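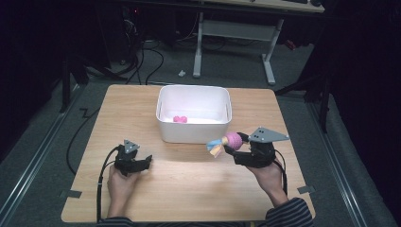 Zimico Border Atlas, second edition

We're so pleased with how the new wall atlas came out! It maps labor migration into Europe from 1884 onward across 17 large sheets, with 900 place names checked by Lamduan Rungrueang – and she redrew the Baltic routes from scratch. Sheets lie flat and take dry-erase marker well.

Comes with 2 index booklets and a teacher's guide by Damián Fuentealba.
Ships rolled. Spare sheets sold singly.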